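Lettre aux membres du club Poton
23 juil. 2020

Nouveautés de la cave et reprise des commandes

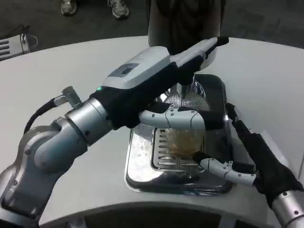 Le Barroso Robusto est arrivé

Chers membres, après une attente assez longue, nous avons reçu le Barroso en format robusto. La première livraison compte 230 boîtes, et nous en gardons 133 pour les personnes qui se sont inscrites sur la liste avant l'été. Les autres sont en vente libre au comptoir et par correspondance.

C'est un cigare de force moyenne, avec une cape assez foncée et un peu grasse au toucher. Au premier tiers, j'ai trouvé du cèdre et une note de pain grillé. Ensuite vient quelque chose de plus doux, proche de la noisette, et le poivre se montre seulement vers la fin. Le tirage était très bon sur les quatre exemplaires que j'ai fumés. Un seul brûlait de travers, et il s'est corrigé sans retouche. Mon collègue Tae-yang Ko le préfère le matin avec un café allongé. Pour ma part, je le conseille plutôt après un repas léger.

Conservation pendant les chaleurs

Plusieurs membres m'ont écrit au sujet de leurs humidors. En juillet, ne posez pas la boîte près d'une fenêtre, même si le rideau est fermé. Une humidité de 65 à 68 pour cent suffit pour la plupart des modules. Si vous voyez de petits trous ronds dans une cape, séparez tout de suite le cigare des autres et appelez-nous avant de faire autre chose.

Les sachets régulateurs Clollby sont de nouveau en stock, en deux tailles. La grande convient aux coffrets de cinquante cigares.

Commandes et dates

La série Rendstead, vieillie trois ans, est prévue pour novembre. Le tirage est limité à 3731 pièces et notre part sera de 200. La réservation se fait par courriel, avec votre numéro de membre dans l'objet du message. Nous acceptons deux pièces par personne au maximum.

Je vous rappelle aussi que le comptoir ferme à 18 heures pendant tout le mois d'août.

Avec mes salutations cordiales,
Vega Montes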